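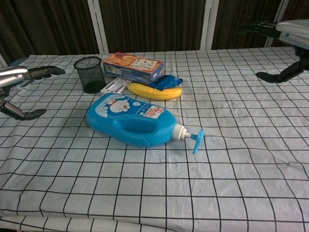

Un flacon à pompe bleu, couché sur une nappe à carreaux.

Comment fonctionne un flacon à pompe ?

Une simple pression du doigt suffit pour faire sortir un liquide de certains flacons. Le principe est connu depuis l'Antiquité : on l'employait déjà pour tirer l'eau des puits.

Ce que cache la tête de pompe

Sous le bouchon se trouve un petit cylindre creux. À l'intérieur glissent un piston et un ressort. Un tube fin, appelé tube plongeur, descend jusqu'au fond du récipient.

Lorsque l'on appuie, le piston descend et pousse le liquide vers le bec. Lorsque l'on relâche, le ressort le fait remonter. La place se libère dans le cylindre et la pression y diminue. L'air qui entoure le flacon, lui, continue d'appuyer : il entre par un petit passage et pousse le liquide dans le tube. Le cylindre est de nouveau rempli.

Des portes à sens unique

Pour que le liquide ne redescende pas, la pompe possède des clapets. Ce sont de petites portes qui ne s'ouvrent que dans un sens. Beaucoup de modèles utilisent une bille - elle se soulève au passage du liquide, puis retombe et ferme le trou.

Le cœur humain possède lui aussi des clapets, que les médecins appellent des valves.

Pourquoi faut-il parfois appuyer plusieurs fois ?

Dans un flacon neuf, le cylindre ne contient que de l'air. Il faut d'abord le chasser : c'est ce que l'on nomme l'amorçage.

À toi de mesurer

Avec l'accord d'un adulte, remplis d'eau un flacon à pompe vide et bien rincé. Appuie 3 fois dans un verre gradué, note la quantité obtenue, puis divise-la par trois. Si une pression donne 2 millilitres, combien en faudra-t-il pour vider un flacon de 1000 millilitres ?

Texte : Hamisi Waweru, 17 avril 2018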